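Shirt folding for the senior project: how many demos is enough?
Student Projects > Manipulation

virkgate_kid
Okay so our team is doing T-shirt folding for the spring showcase and I need a sanity check from people who've been through this.
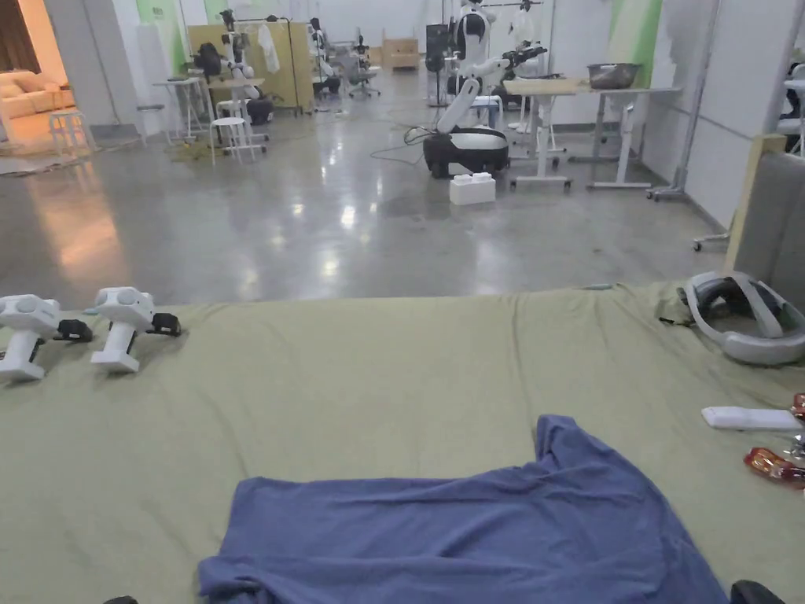
We've got 200 demos done with the hand-held grippers and my teammate wants to stop there and start training. I want to keep going! Every shirt starts crumpled, and the sleeves are killing us. The policy from our first batch grabs the hem fine and then goes hunting for a sleeve that's folded underneath.

larness_lou
200 is plenty for one shirt. What's your variety like? If it's the same blue tee every time, you're teaching it that tee.

virkgate_kid
Mostly the blue one, yeah. We have 7 shirts total but the others came in late.

Kourosh Naseri
I'd disagree with Lou a little. We did towels last year (so much easier, I know) and went up to 1,028 demos before the corners got reliable. Part of that was us being sloppy, though. Three people recording, three different ways of folding. Pick one fold and make everybody do it that way.

larness_lou
Well sure, if a third of your data fights the rest you'll need a thousand. I still say train now, see where it fails, then record those starts on purpose. Recording blind for another month is how our club missed the Flaleo entry deadline.

pocketlint
Agree with Lou. Also, do you start flat or crumpled? You could do 50 that are only the sleeve-underneath case and nothing else.

virkgate_kid
Always crumpled. Hadn't thought of doing just the sleeve part, that'd be way faster to record too. Do I cut the demo once the sleeve is out or go on to the full fold?

pocketlint
Full fold for about half of them. We cut ours short and it would free the sleeve and then sit there.

Kourosh Naseri
Fine, but settle the fold order first or you'll be redoing those as well.

virkgate_kid
Left sleeve first, then right, then hem up. Writing it on the whiteboard tonight. Will post the training results when I have them.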